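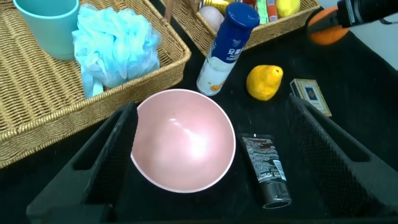 Projects > Mullura Tabletop Sorting > Documentation > README

Reading time: 6 minutes

# Mullura Tabletop Sorting: Data Card and Rules of Practice

Maintained by the Sakow Manipulation Laboratory, Prekdale
Issued 27 Mar 2025

## 1. Purpose

This document sets out the rules under which Mullura episodes are recorded, reviewed, and released. It applies to every station at the Prekdale site and to partner sites that contribute episodes under the Mullura name. A partner may add stricter local rules. It may not relax the ones given here.

The collection covers the sorting of everyday goods on a table by two-arm robots under human teleoperation. It is intended for research on grasping, placing, and coordination between arms. It is not intended for the certification of any robot for use near the public.

## 2. Contents of a release

Each release consists of:

- episode recordings, with wrist camera video and joint states for each arm
- the written task instruction given to the operator
- an object sheet for the station
- a review record signed by a person other than the operator

The current release holds 4,000 episodes recorded at 6 stations. Episodes withdrawn after review are listed by number in the file `withdrawn.txt`, with a short reason for each. Their recordings are not distributed.

## 3. The work surface

3.1 The table is covered with black cloth, pulled flat and fastened underneath. Cloth that has worn shiny or has picked up lint is replaced before the next session.

3.2 Woven baskets serve as containers. They may be placed close together, but a strip of cloth must remain visible between neighboring baskets so that the rims can be told apart.

3.3 Objects may start inside a basket or on the open cloth. A mixture of the two is preferred. Rigid, soft, and glossy objects should appear together whenever the task permits it. Typical goods are bowls, cups, tubes, cans, small boxes, bath puffs, and fruit or fruit-shaped items.

3.4 No object may overhang the table edge at the start of an episode.

3.5 Glare on smooth objects is accepted. Operators shall not dull a surface with powder, tape, or spray. Lamps are set at the start of the session and are not moved until it ends.

## 4. Objects and packaging

4.1 Retail packaging is used as purchased. Labels in any language, including Chinese, are left in place. The object sheet records the type of packaging and the language of the label where known.

4.2 Tubes, bottles, and cans must be closed. A cap that turns freely is grounds for removing the object from the station.

4.3 Glass, blades, medicines, and pressurized containers are excluded. Where the contents of a package cannot be established, the package is excluded as well.

4.4 Labels bearing a personal name, a delivery address, or an order number are removed before the object reaches the table. Ordinary product barcodes may remain.

4.5 Fresh produce is checked daily and discarded at the first sign of leaking. Artificial produce is entered on the object sheet as artificial.

## 5. Operation of the arms

5.1 Both arms share one table, and either may enter the view of the other's wrist camera. This is expected and is not a ground for rejection. Contact between the arms is. An episode with arm-to-arm contact is stopped and marked "contact," and the grippers are inspected before work resumes.

5.2 Fingers are opened fully before the approach to any object wider than the palm of a hand. Bowls are grasped by the rim or by opposite outer sides, as the task instruction states.

5.3 Downward force is limited to the value set on the station card. Operators may lower this value. Only the station lead may raise it, and the change is entered in the log before the next episode.

5.4 Cables must be routed clear of the baskets through the full reach of the arm. The operator moves both arms slowly to their limits once per session to confirm this.

5.5 Finger pads are cleaned with a dry cloth every 18 episodes and replaced after 200 hours of use, or earlier if the ridges have worn smooth.

## 6. People near the station

6.1 No person may reach over the table while the arms are powered. Objects are reset only after the stop button has been pressed and the indicator has changed.

6.2 An operator who is interrupted ends the episode. Pausing and resuming within one episode is not allowed.

6.3 Faces, voices, and identification badges must not appear in a released recording. Reviewers who find any of these withdraw the whole episode. Trimming is not a permitted remedy.

## 7. Review

Each episode is watched in full at normal speed. The reviewer confirms that the instruction matches the action and that the object sheet matches the table. A failed grasp is kept and labeled as a failure, provided the rules in Section 5 were followed. Failed attempts are of value to users and shall not be removed to improve the success rate.

Disagreements between operator and reviewer are referred to Nesma Shawky, who holds final authority over release.

## 8. Known limits

- Black cloth is used throughout. Users should not expect results to carry over to pale or patterned tables.
- Dark gripper fingers against dark cloth can be difficult to separate by color alone.
- Wrist cameras do not show the whole table, and objects close to the lens are often blurred.
- Small print on packaging is frequently unreadable. The collection is unsuited to training text recognition.

## 9. Changes and contact

Proposed changes to these rules are sent to Octavio Godoy at the Prekdale office. Accepted changes take effect at the start of the next recording block. The next full revision is planned for May. The earlier Fahmy handling notes are withdrawn and should no longer be cited.

## Comments (4)

**Said Lamrani**
Does 5.5 count an episode that was stopped for contact? We have been counting it at our site and would like to be sure.

**Octavio Godoy**
Yes. Any episode in which the pads touched an object counts, whether or not it is released.

**Ghada Atallah**
Section 3.2 is useful. Could the revision give a minimum width for the strip between baskets? Ours tend to drift together over a session.

**Hicham Lamrani**
I second the request on 3.2. The link to the station card template also opens the old Fahmy version for me.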